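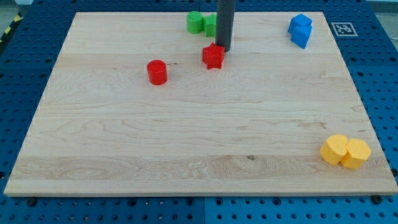
How long should you let bread dough rest in the refrigerator before you bake it? One night is enough for most home bread, and two nights gives a stronger taste if you like it a little sour.

I received this question from a reader after my last post, and I wanted to answer it properly, because for a long time I did it wrong myself. I grew up with dark rye bread, and my grandmother never used a refrigerator for dough. She had a cold pantry with a stone floor, and the dough stayed there under a towel until she decided it was time. When I moved to Drondcombe I had a warm apartment with a small kitchen, and all my bread became flat and smelled like beer. I blamed the flour. I blamed the oven also.

The person who corrected me was Laimutė Baranauskienė, who gave a baking class in the back of the Flalska shop two winters ago. She put her hand in my bowl and said that my dough was tired. I did not understand this expression then, but I understand it now. Dough that rises too long in a warm room loses its strength, and it cannot hold its shape when you turn it out. In the cold it rises slowly and keeps its strength, and the taste has time to develop.

So now I do it this way. In the evening I mix 900 grams of flour with water, salt and 100 grams of starter. Usually most of it is wheat, with some rye for the color. I don't knead it much. I fold it four times during the evening, with a pause between, and in the pauses I wash dishes or read. Before I go to sleep I divide it into two parts, shape them and put them in the refrigerator in covered bowls. In the morning I heat the oven very hot and bake them directly from the cold, without waiting.

Many recipes tell you to let the dough come to room temperature first. I tried both ways for one whole month last September and I could not taste any difference. The cold dough was easier to cut on top - the knife did not pull it. But if your dough did not rise at all in the night, then please wait. It is possible your refrigerator is colder than mine.

About flour I have less to say. I buy Grostora when I am in town, and for rye I order Ķēniņš, which is ground more coarse. The coarse one drinks more water, and you must add a bit more or the bread will be dry on the second day. I made this mistake with a loaf for my neighbor's birthday and she was polite about it, but I saw that she ate only the butter part.

One thing I still cannot do well is the pure rye loaf in a tin. It sticks to my fingers like clay, and the middle stays wet even when the crust is almost black. My mother tells me to leave it for a full day before I cut it. I have never managed to wait so long, so maybe she is right and I will not know it.

The reader also asked if the dough can stay in the cold for three nights. I did it once by accident when I was visiting my sister. The bread was sour and rather low, with a very dark crust, and my husband liked it more than the normal one. I would not plan it like this for guests, but you don't need to throw it away either. Toast it and put on it something fat, for example soft cheese or smoked fish.

Next time I want to write about starter, and how I keep mine alive in the summer when we bake less. If you have a good way to dry it, please write to me in the comments.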